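Parallel jaw or suction for picking flat things off the floor in sim?
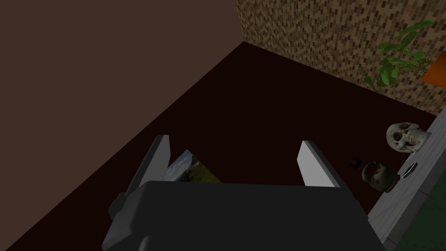

Posted by Hacer Ersoy

Hi all! I'm comparing two grippers in simulation before we spend real money, and I'm stuck on flat stuff. The view is from my wrist camera with the jaws wide open over a little landscape picture lying on the floor. Kettlebell and skull are in there as harder targets for later (the kettlebell handle should be easy, I hope).

My trouble is that once the arm is low enough to grab, the gripper body hides most of the picture, so my pose estimate goes all over the place. I ran 1,148 tries with the parallel jaws and the flat things are by far my worst group. Should I move the camera, or give up and switch to suction?

Nurhan Tuncer

Move the camera first! I had the same thing on my Gradberg arm - the housing ate the whole bottom of the view. I shifted the mount up and tilted it forward until I could see both fingertips and a decent patch of floor past them. Also, save the pose from higher up and go down on that one. Don't let it re-estimate when all it's got left is a corner.

As for the jaws, thin things flat on a floor are just mean. Those plate fingers have nothing to get under. Try thinner tips, or push the thing up against a wall and pinch it there. Suction is great on a smooth print but you'll hate it on the kettlebell, so I'd keep both and swap.

Fung-ping Kuo

suction. did 1,769 picks with a Lerkis cup last January and never went back. check your contact friction too, default was way too low for me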